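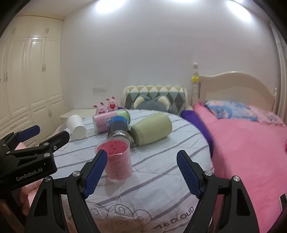 Füttern ja, aber bitte mit Plan

Corrado Pagano hat keine Lust auf Werbesätze. Als ich ihn frage, was er von den neuen Chip-Futterautomaten hält, die gerade in jedem zweiten Katzenhaushalt stehen sollen, schaut er erst einmal lange in seinen Kaffee. »Kommt darauf an, wer das fragt«, sagt er dann. »Der Hersteller oder die Katze?«

Pagano führt in Dalleck eine kleine Praxis für Ernährungsberatung bei Katzen. Übergewicht ist dort das Hauptthema. Viele Halter kommen mit der Erwartung, ein Gerät werde es richten. Der Automat erkennt den Chip, die Klappe geht auf, 40 Gramm fallen in den Napf, fertig. »Und abends gibt es Leckerli vor dem Fernseher, die rechnet keiner mit.«

Ganz ablehnen will er die Technik nicht. In Haushalten mit 2 Katzen, von denen eine Diätfutter braucht, findet er sie sogar vernünftig. Aber 90 Prozent seiner Fälle ließen sich mit Küchenwaage und Zettel am Kühlschrank lösen. Woher er die Zahl hat? Er lacht. »Aus meinen Akten. Eine Studie ist das nicht, schreiben Sie das ruhig dazu.«

Seine Kollegin Itziar Prieto, die Hausbesuche macht, ist milder gestimmt. Sie hat erlebt, dass ängstliche Tiere ruhiger fressen, wenn die Mitbewohnerin nicht mehr an den Napf kommt. Ihr Kater Nilter allerdings habe im Oktober innerhalb weniger Tage gelernt, die Klappe mit der Pfote offen zu halten. »Seitdem empfehle ich die Dinger mit etwas weniger Begeisterung.«

Was mich stört, ist die App. Sie meldet jede Mahlzeit, zeichnet Kurven und warnt, wenn das Tier eine Portion auslässt. Prieto kennt Leute, die deshalb mitten in der Nacht anrufen. Pagano zuckt mit den Schultern. Wer seine Katze täglich anfasst und einmal im Monat wiegt, wisse mehr als jede Kurve. Frisst sie einen ganzen Tag lang gar nichts, gehöre sie ohnehin in die Tierarztpraxis, mit oder ohne Meldung.

Ob er selbst so ein Gerät besitzt, will ich zum Schluss wissen. Ja, sagt er, es stehe im Keller. Seine Katze Bjarnason habe Angst vor dem Motor.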